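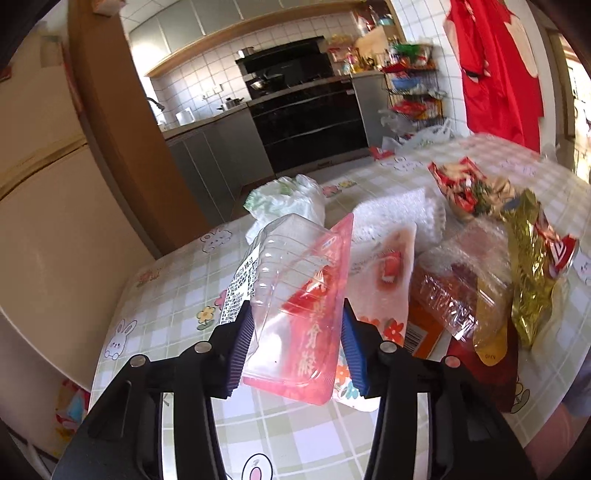 A clear plastic food box over a table with a plaid, rabbit-print cloth. Wrappers and a foam sheet lie behind it.

2026-08-19
By the Zostine Kids page

Why does food come in so many wrappers?

After snack time there is often a pile of packaging on the table. Each kind has a job to do.

A clear plastic box with a lid that folds over is called a clamshell, after the shellfish that opens and shuts the same way. It keeps soft food from being squashed, and you can see what you are buying. The ridges pressed into the plastic make it stiffer.

Shiny foil wrappers keep out light, air and damp. Chips and cookies go stale when damp air gets in - that is why you should close the bag.

Foam sheets are mostly air. They are light and soft, so they protect things that could get bumped.

Many packs also have a sticker with small print. It may list the ingredients, starting with the one there is most of. A barcode is a row of black and white bars that the store's scanner reads as a number.

What can you do with the pile? Sort it first. Put boxes in one group, foil in another and bags in a third. Then ask an adult what your town recycles - the rules are different from place to place. Rinse out any sticky boxes before they go in the bin.

We use cookies to make this site work. Accept | Settings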